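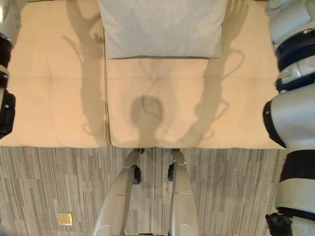

Sofa station, start of the July block. Pillow on the right cushion.

Notebook, Durnesberg, morning into afternoon.

The question on the wall at Ganovar is still whether a machine can do the chores in a house with a carpet and a couch in it. I wrote "soon" under it in spring and would like my pen back.

Plan was sofa first, then laundry. Straighten the pillow, back off, stop. We ran it 14 times and I'm passing nine, with a generous idea of straight. Most of the misses were depth: the hand closes a little early and strokes the pillow like a cat. Lowered the approach height, left the speed alone. Grurkunport says their build does this in one go. Grurkunport also has a very stiff pillow.

After lunch, gray fleece. Soft things remain the enemy. A box tells you where its edges are – fleece has opinions about it.
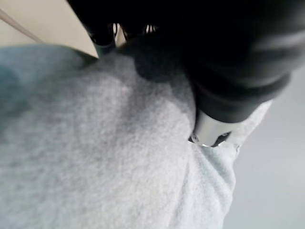
Luik wrote back on the thread that we grade too harshly, that a grip on two layers is still a grip, and that most people's own folding wouldn't pass our sheet. Fair on the last part. I'm still not counting two layers, as the fold afterwards comes out as a bun.

Changed for the next set: slower close, wrist tilted further over, both arms to wait until each reports contact. Force limit back to 600 in the config, where it was before I improved it. Log folder is at 2,422 clips and wants sorting, a chore I note is also not automated.

For the two-arm hold I want the hem hanging free before any fold starts. If one side slips, stop and regrasp, don't chase it.

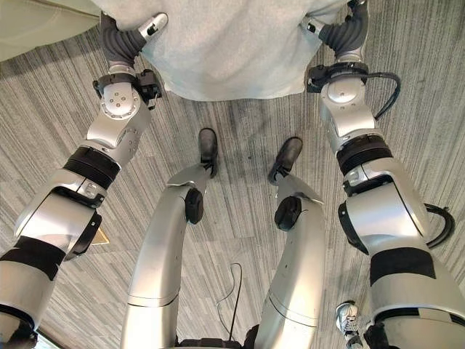 Would you let it do the laundry at home?
Towels, maybe, with me in the next room and no plans for the evening. Sweatshirts I'd keep doing by hand for now.

To do: recheck left wrist offset, rerun the pillow at the new height, ask Grurkunport for their pillow.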